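Subscribe to the Vindcombe student projects newsletter. We use cookies to keep this site working. Accept all / Manage choices

Does a plain table make people tidier? Project report, Korkham study room

3. What we were asked to test

The module brief took its starting point from a Troruton leaflet which says that pale furniture and an uncluttered room "encourage order". No source is given for this. We were asked to treat it as a claim that could be checked, and I went in doubting it. By the end I doubted it a bit less for small objects and a good deal more for everything else.

The budget was 2,000 and we spent 1,870 of it, mostly on room hire and tableware. I would question the tableware. A charity shop would have done us just as well for 50.

4. The room and the table

We used a white table because the leaflet insists on white. It has a matt top, so glare was less of a nuisance than we had feared, but a white object put down on it is hard to pick out. You are left looking for the shadow. The light blue plate never gave us this problem. Anyone claiming that white makes a table "easy to read" should try setting one out with white things.

The floor is grey-blue carpet. The Hettiarachchi method, which our tutor recommended, says to note the lighting before anything else, so we did: ceiling lights overhead and a window letting in daylight. That means two kinds of light on the same table, and we had no way of holding the daylight steady. Our notes from the morning and from late afternoon should not be compared too closely, although an earlier draft of this report did exactly that. 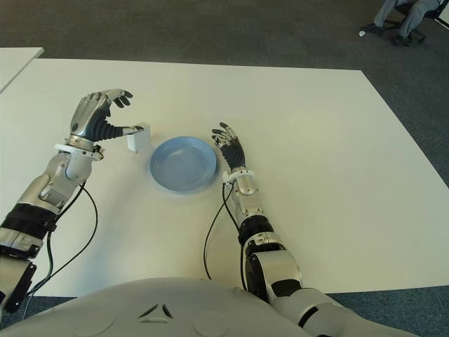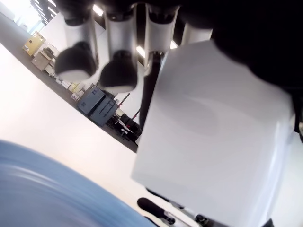 Fig. 2. The Korkham room: table setting with the blue plate (first picture), ceiling lights and window (second picture).

5. What we found

People put the plate down first. This came up often enough in our notes for me to believe it, but I don't accept the explanation in our proposal, that the colour "invites" placement. A plate is the biggest thing in a setting and most of us were brought up to start with it. We had no white plate to compare against, so the question is still open.

The small white piece was placed close to the plate in most of our trials. Again, this could be tidiness or it could be plain habit.

6. Weak points

We wrote "tidy" on the scoring sheet without agreeing what it meant. Two of us marked the same layout differently and we only noticed in December, with the room booking finished. The scores are in the appendix but I would not lean on them.

Next time I would borrow a darker table, block the window and spend the first 1,000 on more sessions.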